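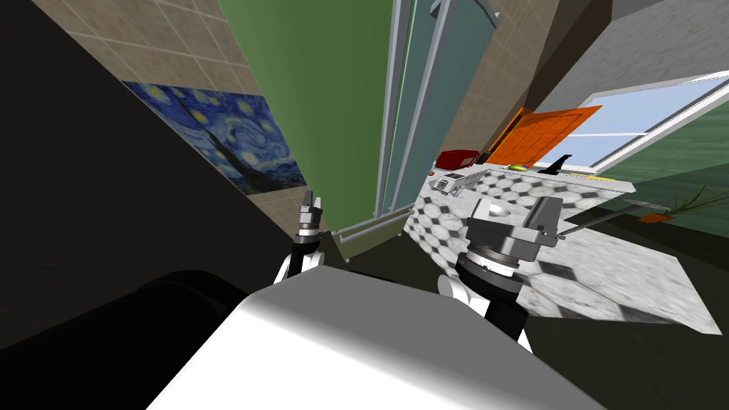 Notebook, glaze and kiln. June, Saturday. Firing 51.

Purpose: find out where the pinholes in the tenmoku are coming from. They have shown up in the last three firings on the thrown ware and hardly at all on the tiles. Suspects at the start of the day were the bisque, the glaze thickness, and the new sack of feldspar.

Clay. Two bodies in this load. The Watton stoneware is what we have been using since winter. The Skastatent is the finer one Magdalini brought back, less iron, fewer coarse particles, throws tight and dries slowly. Both were bisqued together, same shelf height, slow through the red heat range. I split each body into two groups. Group A went through the normal bisque. Group B went through the same bisque with a long hold added near the top and the spy holes left open until the hold was over. Marked on the foot with iron wash, W or S, then A or B.

Glaze. One batch, 1,500 g dry, mixed on Thursday's recipe card without changes except the silica, see next paragraph. Sieved twice. Let it stand overnight and sieved again in the morning, by which time it had settled harder than I like. Added a pinch of Epsom salts dissolved in hot water. That brought it back to something like thin cream. I did not measure specific gravity before adding the salts and should have. Measured after, written on the bucket lid.

Silica: the open bag ran out partway through weighing and I finished from the fine mesh bag. The card says coarse. Whatever we see in this firing has a bit of that in it. Same batch on every piece, so the comparison between bodies and bisques still holds. Comparison with earlier firings is weaker.

Application. Dipped with tongs, three-count for thin, six-count for thick. Needle scratch through the wet glaze on a waste piece from each group to check. The S pieces took up noticeably less glaze at the same count, so a thick S is closer to a medium W. I thought of correcting for it and decided to leave the counts equal and write it down. Wax on feet only. Two of the W bowls had a fingerprint in the dry glaze at the rim, rubbed down with a dry thumb. Those two are not to be used for judging rims.

Kiln. Gas, reduction. Loaded tighter at the bottom than usual, half shelves at the back. Cones on the top and bottom shelves, both readable from the spies. Thermocouple through the middle port. The Flenomton meter was zeroed cold and agreed with the hand meter, so I trust it today, which I did not in May.

Log, from the book by the kiln:

Candled overnight at 300 F, damper open. No steam on the mirror in the morning.

First real rise slow, pilot plus low on both burners. No hurry here, it is all bisque, but the kiln shelves got fresh wash on Friday and I wanted the water out of it.

Body reduction started when the low cone on the top shelf was down. Damper in until there was a soft flame at the lower spy. Held it, then eased back to light reduction for the climb.

Bottom lagged behind the top through the whole middle of the firing. Opened the damper slightly and dropped the primary air on the left burner. The gap closed slowly. Lunch.

Wind got up after two and the flame started to flutter. Put the sheet metal screen back on its hooks. Much steadier after that. The screen should live on the hooks.

Top cone soft at four, bottom cone just starting. Held. Peak reading on the meter 2,347 F. Short oxidizing clear-out at the end, then off, damper shut, ports plugged with fiber.

Unloaded the next day once the middle port read low enough to handle with gloves.

Results, in the order they came out.

W-A thin: pinholes on all walls, worst on the outside below the rim. Color good, breaks to rust at the edges.

W-A thick: pinholes, fewer than on the thin, but larger. A few craters that have healed at the edges and left a dimple. Glaze ran to the foot on one bowl and stopped there.

W-B thin: clean except for one patch on the side facing the burner.

W-B thick: clean. Slightly more gloss than A. This is the best tenmoku we have had from the Watton body this year.

S-A thin: scattered pinholes, very small, visible with the loupe and hardly without it. Color browner, less depth, as expected with less iron underneath.

S-A thick: same, a little better.

S-B, both: clean. Flat color. I would not choose it for this glaze in any case.

Tiles: clean in every group, A included. They always are. The tiles are rolled from reclaimed clay and they lie flat, so the glaze has time to level and gas has a short way out. They are no good as a predictor for this fault, and we should stop approving a glaze from flat tiles. Use thrown rings cut into upright sections.

Reading of it. The bisque hold matters most. Something in the Watton body is still burning out during the glaze firing when the bisque is rushed, and it comes up through the melt. The Skastatent shows the same thing at a smaller scale. Thickness moves the size of the holes around and does little for whether they are there. The feldspar is cleared, at least for this sack, as the B pieces used the same batch.

What this does not settle: whether the hold or the open spy holes did the work. I changed both at once. Magdalini Rallis pointed this out before the bisque and I did it anyway to save a firing. Next bisque will have the hold with spies closed for half the load. Two bisques needed for that, obviously, the spies being common to the whole chamber. Correction: first bisque closed, second open, same hold.

Side note on the patch on W-B thin. It matches the spot where the flame was licking before the screen went up. I would not chase it.

Side note on the celadon. Three small cups of the Tripathi celadon were on the top shelf to fill space. Two are fine, blue toward the foot, fine crackle inside. The third is gray and dull, and was nearest the door. The brick in the door second from the bottom has a chip on the inner corner and leaks air, I could feel it with the back of my hand on the last firing as well. Patch with fiber and mortar before the next one.

Shelf wash held. One drip stuck lightly and came off with the chisel, no chip in the shelf. Bottom back half shelf has a bow in it now and should be turned over.

To do:

Weigh the next batch with coarse silica only. Bag ordered.

Specific gravity before any additions, and write it in this book. The lid gets washed.

Bisque with hold, spies closed. Then again, spies open.

Cut upright test rings from the Watton, enough for both.

Door brick.

Cones: last box of the large ones is open, reorder before the July firings.

Keep W-B thick, the wide bowl, on the shelf over the sink as the standard. Please do not drink from it or put brushes in it.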